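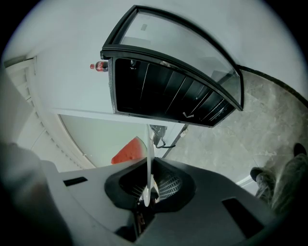 De: Alžběta Říha
Para: lista Semillas y Trueque
Fecha: 31 mar 2019
Asunto: Re: Germinación del pimiento Cârstea (y el reparto de abril)

Hola a todos, hola Pentti:

Respondo entre tus líneas y después añado lo del reparto. Perdonad si algún término no es el correcto, la mitad de mi vocabulario de huerta lo aprendí en checo y la otra mitad en los sobres de semillas.

Pentti Ruotsalainen escribió:

> Buenas tardes. Sembré el pimiento Cârstea en bandeja con manta
> térmica, como decía la ficha, y después de 168 horas no había
> salido ni uno. El tomate Kimasano, en la misma bandeja, salió
> casi entero. ¿La semilla es vieja o he hecho algo mal?

Siete días es poco para este pimiento. Yo no lo daría por perdido hasta pasadas tres semanas. El tomate y el pimiento no tienen la misma prisa, y el Cârstea es lento incluso entre los pimientos. En mi libreta tengo apuntado que el año pasado los primeros asomaron al día doce, y los últimos cuando yo ya había decidido usar la bandeja para albahaca.

La semilla es de la cosecha de 2017, de mi propio bancal, así que vieja no es. La guardo en sobres de papel dentro de un bote cerrado, en el armario del pasillo, que es el sitio más fresco de la casa.

> La ficha dice «temperatura constante». La manta la apago por la
> noche porque me da miedo dejarla enchufada. ¿Puede ser eso?

Puede ser, sí. Comprendo el miedo, yo también lo tuve. Si no la quieres encendida de noche, envuelve la bandeja con una toalla gruesa y quítala por la mañana. Pero atención con el tomate: si ya ha salido, tiene que irse de allí hoy mismo, a la luz y a un lugar menos caliente. Si se queda con la manta se estira, se pone pálido y luego se cae. Para otra vez, dos bandejas separadas.

> Otra duda: ¿hay que remojar? He leído de todo, agua tibia,
> manzanilla, agua oxigenada...

Yo remojo una noche en agua tibia y nada más. Con la manzanilla probé una temporada y no vi diferencia ninguna, aunque la cocina olía muy bien. Agua oxigenada no he usado nunca y prefiero que conteste otro.

> Y por último, el puerro Erkcombe. En mi zona la última helada
> puede caer en mayo. ¿Lo saco al bancal o espero?

El puerro aguanta el frío mejor que nosotros. Lo que no le gusta es que lo trasplanten cuando es un hilo. Espera a que tenga el grosor de un lápiz, recorta un poco las raíces y las puntas de las hojas, haz un agujero hondo con un palo y déjalo caer dentro. No rellenes con tierra, riega solamente y el agua se ocupa. La primera vez parece una crueldad — al final se ponen derechos.
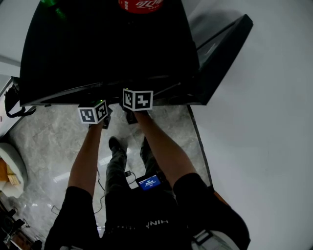 Y ahora el reparto. Este año tengo preparados 384 sobres, de nueve variedades. El puerro y el tomate están bien surtidos. Del haba Stistbridge hay pocos, la cosecha fue mala por el pulgón negro, y pido que cada persona coja como mucho dos sobres. Quien viva en una zona fría que tenga preferencia, por favor, porque es una haba de otoño y en el sur tenéis otras que van mejor.

Me habéis preguntado varios por los envíos. Salen en abril, en dos tandas. Para entrar en la primera necesito que me escribáis a mi dirección y no a la lista (el año pasado se perdieron peticiones en medio de la discusión sobre las babosas, que fue larguísima). Poned en el asunto vuestro nombre y la palabra REPARTO. En el mensaje, la dirección postal completa y las variedades por orden de preferencia. No hay que pagar nada, pero quien pueda que me mande un sobre con sello.

A los que recibisteis semilla la temporada pasada os recuerdo el compromiso de devolver una parte. En el calabacín es donde más problemas tenemos: llegaron sobres muy bonitos, con etiqueta y todo, y al sembrarlos salió una cosa redonda y rayada que no era ni calabacín ni calabaza. Si tenéis al lado a un vecino con calabazas, hay que cerrar la flor la tarde anterior con una pinza o un poco de cinta, polinizar a mano por la mañana y volver a cerrarla. Si no lo habéis hecho así, no la mandéis, coméosla y ya está.

También agradecería que las etiquetas llevasen el año. Tengo un sobre que pone «judía de la tía, buena» y no sé de quién es la tía. Si el autor está leyendo, que me escriba, la judía tiene muy buen aspecto y me gustaría darle un nombre.

Pentti, cuéntanos cómo sigue la bandeja dentro de dos semanas. Si para entonces no hay nada, te mando otro sobre de Cârstea y lo siembras directamente en macetas pequeñas. Para pimientos todavía llegarías, un poco justo, pero llegarías.

Una última pregunta mía: ¿alguien ha conservado la semilla de chirivía más de un año y le ha nacido? Yo la tiro cada primavera y me da pena.

Un saludo cordial,
Alžběta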